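Clearing the table after snacks

February 1, 2022

I stopped buying multipacks in January and the trash still fills up faster than I'd like. Most of it comes off one round table. The milk carton goes in with the cartons, and the yellow boxes get flattened for paper. Snack wrappers with a silver lining go in the regular trash, because the pickup in Stiltholm doesn't take them.

The striped cloth gets shaken out on the back step last. I've had it 14 years and it still washes fine.
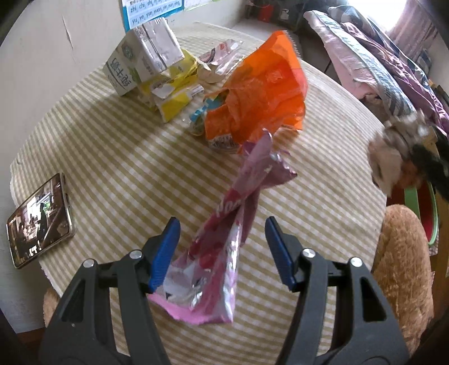
Next week I want to sort out the drawer where I keep the plastic bags.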